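# Chapter 5: Looking After the Gripper

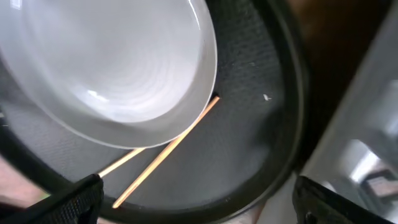
I learned most of what's in this chapter by getting it wrong, so bear with me if I sound a little fussy about fingers. My first job after school was at Jancombe, keeping one table-clearing cell running, and I spent the whole first month staring at the arm. I read up on the joints, I listened to the gearboxes, I wiped down the base every night like it was a new car. Meanwhile the cell kept dropping plates!

Friederike Eichhorn, who had built the cell and was in no hurry to rescue me, let me go on like that for a while. Then one morning she handed me a dinner plate and a dish towel and told me to wipe the finger pads. We ran the same pick again and it held. I'd been cleaning everything on that machine except the part that touches the dishes.

So we're going to start at the business end and work backward. By now you've been through power-up, homing, and the emergency stop (Chapter 2, and please go back if any of that feels shaky). From here on I'll assume you can put the arm in its service pose and lock it there before your hands go anywhere near the fingers.

## What a finger has to put up with

Think about what you ask of a gripper in a kitchen cell. A glazed plate is smooth, hard, and curved, and the rim is the only decent place to grab it. A chopstick is thin and tapered, and it rolls if you look at it wrong. A serving tray with a raised edge gets in the way of both. The same pair of fingers has to manage all of it, often within one job - and the only thing between the metal and the dish is a pad with a bit of texture on it.

That texture fills up. Oil gets in, then starch, then dust sticks to the starch. You won't always see it, either, so drag a fingernail across the pad and look at what comes off.

Wear is the other half of the story. On the Jancombe cell the inside corners of the pads went first, and I'd guess yours will too if you pick a lot of plates by the rim. A worn corner will still hold a plate pretty well. Try a chopstick, though, and it twists right out.

## The camera counts as part of the gripper

If your cell has a wrist camera, put it on the same checklist. It lives inches from the food and gets the same splashes. I also want you to learn what your fingers look like from up there when they're wide open. Save a picture on the day you set the cell up. Later on, when one finger sits a little lower or farther in than it used to, you'll have something to compare it with. I once caught a loose mounting screw at Fekete that way, before anybody had noticed a bad pick.

## Where we're headed

Section 5.1 covers cleaning, and it's short. Section 5.2 is pad replacement, which takes me almost 6 minutes a finger now and took me most of an afternoon the first time. After that comes alignment, then resetting the grip force once the new pads are on. Don't skip that last one! New pads are thicker than worn ones, and the old settings will squeeze harder than you expect.

Before you read on, go get a soft brush, a lint-free cloth, a small flashlight, and the hex keys that came with your gripper. Lock the arm in its service pose, open the fingers all the way, and take a good look at both pads. Write down what you see, corners included. We'll use those notes in 5.1.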